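Setting Up the Kitchen for a Congregational Lunch

Last revised September 16, 2023

These instructions cover the kitchen side of a sit-down lunch held after the late service. They assume a hall with one domestic range, a double sink, and no commercial dishwasher. Seating, publicity and the welcome table are covered on separate pages.

Before you start

You need the hall booking confirmed in writing, a sign-up list, and the kitchen key. The key is signed out from the church office on weekdays and goes back through the mail slot after the lunch.

Close the sign-up list on Wednesday evening. Late names can be taken by phone until Friday noon, but the food order is placed from the Wednesday list. Record allergies in the right-hand column next to the name. Do not keep them on a separate sheet.

If more than 200 people are signed up, the meal has to be served in two sittings, and these instructions apply to each sitting separately.

Step 1. Fix the menu

Choose one main dish, one meatless dish, one salad and bread. Dishes that hold in a covered pan are easier to manage than dishes that have to be plated hot from the stove. Baked pasta, rice casseroles and bean stews all hold well.

Do not accept home-canned goods or raw-egg desserts. Baked goods from home are accepted if they are labeled with the ingredients and the name of the person who made them.

The meatless dish needs its own serving spoon and its own end of the table. Set it upstream of the meat dish so that people reach it first.

Step 2. Assign stations

Each sitting needs four stations: hot food, cold food, drinks and dishes. Assign one lead per station. The lead stays at the station until the next lead takes over and does not also serve as a greeter or usher.

Surachet Srithong keeps the station sheet and can tell you who has worked which station before. Send him your list of leads by Thursday. Questions about allergens and labels go to Nazanin Naseri.

Put at least one person with a current food handler card on hot food. If your county requires a card for every person who touches food, check this before you publish the station sheet.

Step 3. Receive and store food

Open the kitchen 3 hours before serving. Check the refrigerator thermometer first. It must read 40 degrees Fahrenheit or lower. If it does not, move cold food to coolers with ice and write the reading on the log inside the pantry door.

Store cooked food above raw food. Store anything containing nuts on the bottom shelf of the pantry, in a closed container, with the label facing out.

Dishes that arrive hot go straight into the oven at 200 degrees. Do not leave them on the counter while you look for space. If the oven is full, use the electric roaster, which is kept in the lower cabinet to the left of the range. The roaster and the coffee urn cannot share a circuit. Plug the roaster in by the range and the urn in by the pass-through window.

Step 4. Set out the serving line

Run the line in this order:

Plates
Meatless dish
Main dish
Salad
Bread
Forks, knives and napkins

Drinks go on a separate table at least 15 feet from the end of the line. When they are placed closer, people waiting for coffee block people carrying plates.

Tape ingredient cards to the table in front of each dish. Cards that stand on their own get moved or end up in the food.

Check hot dishes with the probe thermometer before the line opens. Hot food must be at 140 degrees or higher. Wipe the probe with an alcohol pad between dishes. Reheat anything below 140 to 165 before you serve it.

Step 5. Serve

Wait for the blessing, then open the line. If the line is long, pull the table away from the wall and serve from both sides. This needs a second set of spoons, so have them ready on a tray under the table.

Replace pans when they are nearly empty. Do not tip fresh food into a pan that has been on the line. Take the old pan back to the kitchen and put out a full one.

Close the line after one hour. Food that has been out for 2 hours in total is discarded, including any time before the line opened.

Step 6. Wash up

Scrape plates into the lined can before they go to the sink. The drain under the left basin is narrow and will clog on rice.

Fill the left basin with hot water and detergent. Fill the right basin with clean water and sanitizer, mixed to the strength printed on the sanitizer bottle. Test it with a strip from the box on the windowsill. Rinse plates under the faucet between the two basins. A plate that goes into the sanitizer with soap on it weakens the sanitizer, and the basin then has to be emptied and mixed again.

Leave each plate in the sanitizer for the time given on the bottle, then stand it in a rack to air dry. Do not towel dry. Stand plates on edge with a gap between them. Racks can go on any clean, clear table if the counter is full.

Wash in this order: glasses, forks and knives, plates, serving spoons, pans. Change the wash water when it turns cloudy or when the suds are gone.

Step 7. Close the kitchen

Turn off the oven, range, roaster and urn at the switch, then unplug the roaster and urn. Empty the urn while it is still warm and leave the lid off.

Leftovers may go home with people who want them, in containers they brought. Nothing stays in the church refrigerator overnight except unopened milk and condiments. Date anything you leave.

Take the trash to the outside bin and put a new liner in each can. Mop the floor from the pantry toward the hall door. Count the serving spoons back into the drawer and note any that are missing.

Write down how many people ate, what ran out, and what was left over. File the sheet in the binder behind the May tab if it is the spring lunch, or at the front otherwise.

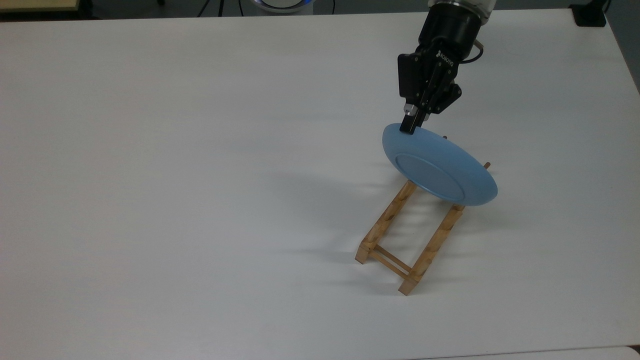

A light blue plate and a small wooden dish rack.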